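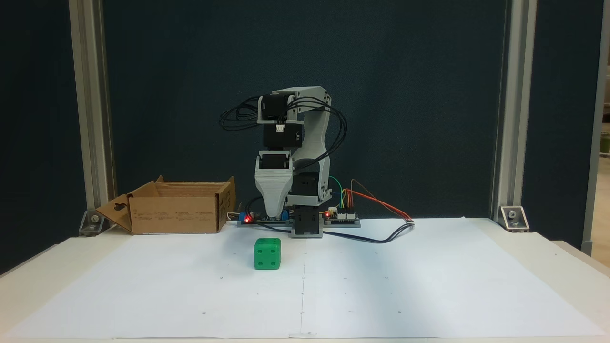

Le petit bras de bureau, replié au-dessus de sa carte, derrière le dé vert et à droite du carton ouvert.

Flevell publie la version 2 d'Idov, son logiciel de planification de trajectoires pour petits bras articulés. La principale nouveauté concerne la reprise après échec : quand la prise d'un objet est manquée, le programme recalcule le mouvement depuis la position courante, sans retour à la pose de repos. La boucle de commande tourne désormais à 20 Hz, contre 10 auparavant.

L'équipe d'Irnmont a validé cette version sur 3 059 essais de saisie et de dépose. « Le module de perception reste le point faible quand l'éclairage change », précise Fereshteh Ghorbani, responsable du développement. Un outil de calibrage est attendu en août. Le code est accessible aux utilisateurs de la version précédente.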